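Part-Time Bookkeeper, Gollenico Secondhand Books, Brudedmont

Our last bookkeeper retired to be nearer her grandchildren and, we suspect, farther from our receipts. We would like another one.

Gollenico sells used books from a former shoe store on the hill. We opened with 36 boxes from an estate sale and now have 3,617 titles in the catalog, plus a back room we don't discuss with visitors. There is also a coffee counter, Fistero, which keeps its own till and its own hours.

The job is 28 hours a week, spread over four days of your choosing, as long as one of them is the day the sales tax is due. You would enter invoices, pay suppliers, run payroll for a staff of six, and chase the two schools that order every fall and pay every spring. You would also reconcile the Fistero till, a task that has been compared to reading tea leaves, though with more coffee.

You should have done books for a small business before and be comfortable telling an owner no. A degree is nice. Legible handwriting is nicer – the price stickers are still done by hand, and everyone gets drafted in December.
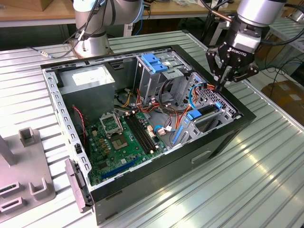
Pay depends on experience and is better than you'd guess from the carpet. You get paid vacation, half off all books, and a key to the good bathroom. Parking is on the street, uphill in both directions as far as anyone can tell. The office is up one flight of stairs and we have no elevator, but we can move the desk downstairs to Travel if that suits you better.

To apply, send a resume and a short letter to Diệp Chu by July 19, 2022, or drop them off at the front counter. Please don't tell us you have always loved the smell of old books. We had 56 applicants last time and the smell came up a lot.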